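Birlow Game and Puzzle Lending
Frequently asked questions

Membership

Who can borrow?
Anyone aged 17 or older with a local address and a photo ID. Younger borrowers can be added to an adult's account. The adult is responsible for everything checked out on that account.

What does it cost?
Membership is $47 per year, billed on the date you join. No deposit is taken for standard items. Oversized floor games and items in the reserve collection carry a refundable deposit, shown in the catalog entry.

Can I share an account with a housemate?
Yes, if both names are on the account. Cards are checked at pickup but not at return, so anyone may drop off.

Borrowing and returns

How many items can I have at once?
Five. A boxed game counts as one item along with any expansions stored in the same box. Expansions in their own boxes are counted separately. Small mechanical puzzles count as half an item, and the catalog rounds up.

How long is a loan?
Three weeks. You can renew once online if no hold has been placed. A second renewal has to be done at the desk with the item in hand.

When is the desk open?
Opening times change in March and again in October. The current schedule is posted on the door and at the top of the catalog. The return hatch is open until 9:00 p.m. year-round. Items left in the hatch after closing are checked in the next time the desk opens, with the earlier date applied.

What does not go in the hatch?
Glass boards, magnetic sets, anything with a battery compartment, and any box more than 19 inches on its longest side. Return these at the desk.

Can I reserve a particular copy?
No. Holds are placed on a title, and the first copy returned fills the hold. The exception is the Nonus set, where the three copies have different rule booklets. State the booklet color in the notes field.

Twisty puzzles

Do you lend cubes?
Yes. Sizes run from 2x2 to 7x7, plus a few non-cubic shapes. They are stored by size in the drawers to the left of the desk.

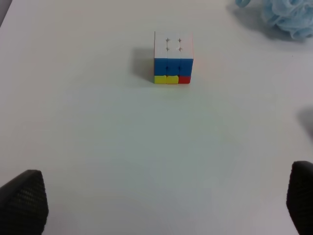 Rubik's cube, white side up.

Do I have to solve a cube before returning it?
No. Return it in any state. Do not peel stickers or pull pieces out to get it back to solved. A cube put back together at random is usually unsolvable, and it then has to be taken apart at check-in.

What is the difference between stickered and stickerless?
A stickered cube has colored film applied to a plastic body. On a stickerless cube the color is in the plastic itself. Stickerless cubes tolerate more cleaning and have no film to lift at the corners. We keep both, and the catalog entry states which you are getting.

Can I adjust the tension or add lubricant?
Tension, no. Lubricant, no. If a cube is stiff or popping, put a note in with it and it will be serviced. Colton Charbonneau handles the twisty puzzle drawers and prefers a note that says which side sticks.

Cleaning and care

How are items cleaned between loans?

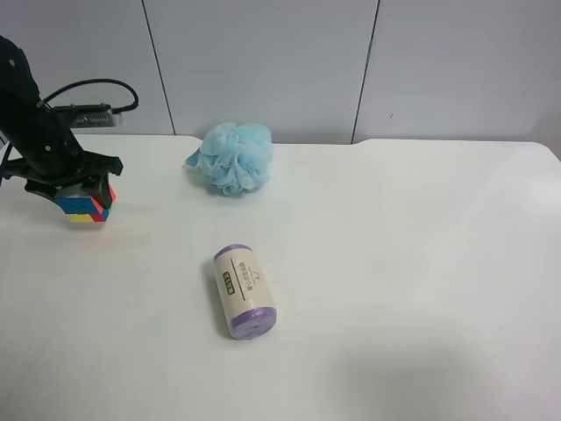
Cleaning depends on material. Cards are wiped with a dry cloth only. Wooden pieces get a barely damp cloth and are left out overnight. Molded plastic pieces without film or paper can be washed by hand in lukewarm water with a drop of dish soap, then air dried on a towel. For textured plastic, a mesh bath pouf of the sort lying near the back edge of the table gets into grooves without scratching; keep one for this purpose and rinse it well. Stickered puzzles are not put in water at all. Dishwashers are never used — the drying cycle warps thin parts.

Should I clean things before I bring them back?
Crumbs and sand, yes. Otherwise leave it to us. Household sprays containing ammonia or alcohol cloud clear plastic and take the printing off dice.

Something got wet. What now?
Take everything out of the box, stand the box open, and separate the cards. Do not use a hair dryer or an oven. Contact the desk before returning the item so that it is not stacked with dry stock.

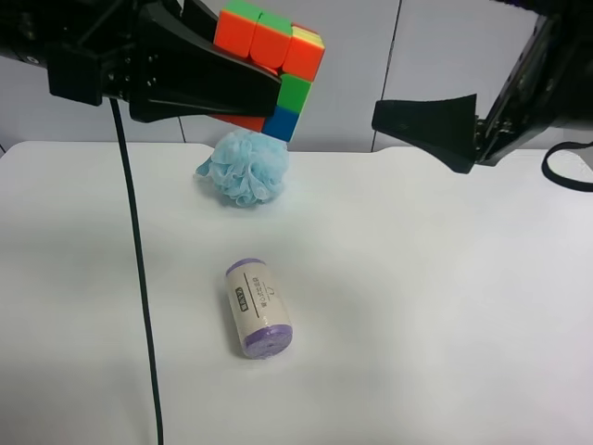
A partially scrambled cube.

How should I store a loan at home?
Flat, indoors, and out of direct sun. Attics and car trunks get hot enough to soften adhesive. Rubber bands mark card edges, so use the paper bands supplied in the box.

Damage, loss and missing pieces

A piece is missing. Do I pay?
Each box lid has a contents list. Check it when you get home and report shortages within 48 hours, and there is no charge. After that, single generic pieces such as pawns and standard dice are free to replace. Unique pieces are charged at the publisher's price, or at cost if we have to make one.

What is the maximum charge?
$80 for any standard item. Reserve items are charged at the value shown in the catalog.

Is normal wear charged?
No. Split box corners, faded boards and loose cube mechanisms are treated as wear.

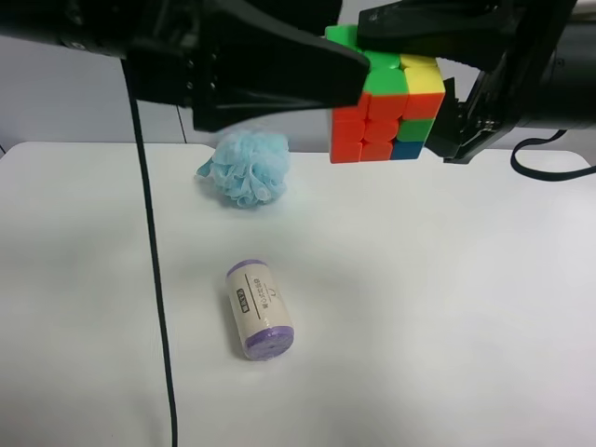

3x3 puzzle with green and red-orange on one face.

Donations

Do you accept donated games?
Yes, if complete or missing only generic pieces. Duplicates are sold at the spring sale. We have enough copies of Caron and Gutora and cannot take more of either. Large collections — more than two cartons — should be arranged ahead of time with Masanobu Kinoshita at the desk.

Can I get a receipt?
Ask at drop-off. Receipts list the items but not their value.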